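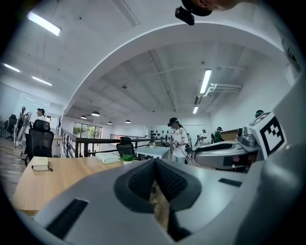

The Tindell Workplace Letter, Issue 55

How to set up a small shared desk and keep it pleasant

89 shares | 11 comments

In our office on the upper level we have desks which belong to everyone. In the morning one colleague sits there, and after lunch it may be a different one. For a long time these desks became full of papers, cups and chargers, and each person moved the things of the other person to the side. In March we agreed on a simple way to arrange them, and I would like to explain it step by step. It does not need any special furniture. You can use it also at home, if two people share one table.

Before you start

You will need a soft cloth, a little mild soap, one cardboard box and one hour without meetings. Please tell your colleagues the day before. Some of them will want to take their things away by themselves.

Step 1. Take everything off

Put all objects from the desk into the cardboard box, also the plant. Wipe the top along the direction of the grain with the cloth, which should be only a little damp. Then dry it with a clean part of the same cloth. If you find a ring from a cup, do not scratch it. Leave it for the moment and ask the person who takes care of the furniture.

Step 2. Choose what may stay

We permit very few things on a shared desk: a notebook, a pen, one small plant and one flat item, such as a case or a closed box. Everything else goes home with its owner or into the cabinet. In the beginning I found this too strict, and my colleagues from the Tsao project found it even more strict. After two weeks we did not discuss it any more.

Prefer light colors for the things that remain. A cream notebook and a pale green case are quiet on light wood, and the eye can rest.

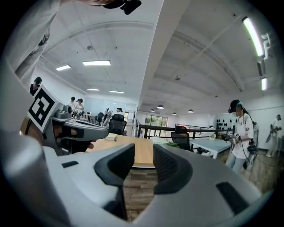 Step 3. Place the chairs

Stand at the long side of the desk and bring the chairs to it. Mesh chairs are good for a shared place, as they do not keep the warmth of the previous person. Each chair should have enough space to turn without touching its neighbor. If there is a railing behind, as with us, pull the chair out completely and check that you can still walk past it. Adjust the height last. The next person will change it anyway.

A chair is not a shelf. We write this in every issue, and still I find scarves.

Step 4. Give each thing its place

Start from the side where people come to the desk. The notebook lies there, closed, and the pen lies near it. The flat case goes farther away from the notebook, so that both of them can be opened at the same time. Put the plant between the two areas. It makes a friendly border and it takes very little space.

About the plant: choose a small one in a simple pot. A low plant does not hide the face of the person who sits opposite. When it is an artificial plant, you only have to remove the dust from the leaves with a dry brush. A real one needs a name on the watering list, otherwise three people will water it on the same morning.

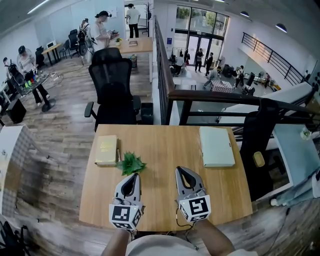
A book with a cream cover and a small green plant on a light wooden table.

Step 5. Think about the cables

Power is often the most difficult part when the desk stands in the middle of a room. Look first at how people walk, and only then decide where the cable goes. Keep it close to the desk legs where you can. When a power strip must lie on the floor, choose a place where you see it well, and do not put a chair wheel on the cable.

For the fixed cables we use the flat covers from Arken. They are not beautiful, but they stay where you put them.

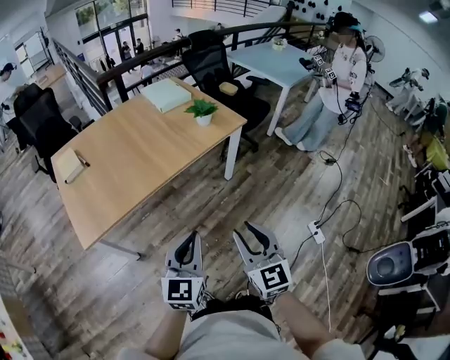
A desk with a metal frame helps in this step, for you can fasten a cable to the frame with a soft band. Do not pull the band too tight, and leave some length free if the desk will be moved later.

Step 6. Agree on the evening routine

Before you leave, close the notebook, put the pen with it, take your cup and push in the chair. At the Gakis office they wrote these four actions on a card and keep it inside the cabinet door. We copied the idea. The card must be short, or it will not be read.

If something was forgotten on the desk, we carry it to the shelf by the stairs, and it waits there until the end of the month.

A question I receive often is whether a screen may stay. My answer is no for a small desk and yes for a long one, if it stands at the far end and its owner wipes it. Please write in the comments how you manage this in your own office.

Shared 89 times | 11 comments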